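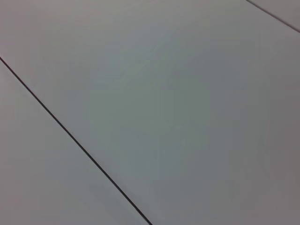 A day out at the Ornska panel works

I have wanted to see inside a furniture panel plant ever since I redid my own kitchen and found out how little I knew about the stuff I was screwing together. So when Rallis, the small importer I buy my board from, offered me a spot on their visit to the Bromora works at Ornska, I said yes before I had looked at the map. It is a long way! Two trains, a bus that stops at every farm gate, and then a walk down a lane with no sidewalk. I would do it again tomorrow.

Our guide was Apinya Luangrath, who has run the finishing hall for years and talks about flat surfaces the way other people talk about wine. She gave us coffee, ear plugs and a very firm speech about sleeves, and off we went.

The visit starts in the cutting hall, which is loud and smells of warm dust and something a bit like toast. Boards come in on a roller track in stacks as tall as my shoulder. The saw itself sits behind a screen, so what you mostly see is a big sheet going in at one end and neat smaller ones sliding out at the other, and I could have stood there for an hour. The day we came they were running tops for school workbenches, an order of 2,000, all one color, and that color was light gray.

I asked why gray. Apinya laughed and said everyone asks. White shows every pencil mark and a dark top makes a room feel smaller, and schools have been through both. A matte light gray is easy on the eyes under ceiling lights, and you can find a dropped screw on it. They keep 68 grays in the sample cabinet (I thought she was joking until she pulled out the drawers). Some of them I could not tell apart even side by side. Then she carried two over to the window and suddenly one went faintly pink and the other looked almost blue. I have been looking at my own countertop differently ever since.

The finishing hall was my favorite part. It is quieter in there, with long lamps set low at one side so that the light skims across each panel. A dent you would never notice from above throws a little shadow under those lamps. They let us have a go at checking, and I passed a panel that had a bump in it the size of a lentil. Prodromos Gavalas, the other visitor in our group, found it straight away by running the back of his hand over it. He builds boats, so I don't feel too bad.

After that we got to the joints, and this was where I learned the most. When panels are laid edge to edge to make one big top, you get a thin dark line where they meet. I had always thought of that line as a fault, a sign that somebody hadn't pushed hard enough. At Ornska they leave it on purpose. The panels need a bit of room to swell in damp weather, and a straight, even gap looks far better than two edges that touch in one place and drift apart in another. The fitters slip a strip of metal between the panels while they clamp them, then slide it out. Apinya had three test tops set up for us to compare, one fitted tight, one with the strip, and one done by eye by a trainee on his first morning. He was standing right there and took it very well.

Lunch was in the canteen — pea soup, rye bread and a really excellent apple cake — and the tables, of course, were made of seconds from the line. I spent half the meal bent sideways looking along the seams. So did everyone else at our table.

In the afternoon we saw the Skulleck press, the oldest machine on the site, which bonds the surface sheet to the board. It went in one August, in the middle of a heat wave, and the crew still complain about it. It opens and shuts with a long sigh, and each board comes out too warm to handle without gloves. There is a bench nearby where you can sit and watch, and I would suggest bringing a sweater for the walk back through the store, which isn't heated at all.

Some practical bits if you are thinking of going. Visits are arranged through Rallis and groups are kept small. Wear closed shoes with a proper sole. The gift table by the door sells offcuts for very little, and I came home with a bag of gray squares that I am using as coasters. The last bus leaves from the far side of the bridge, and the stop has no shelter.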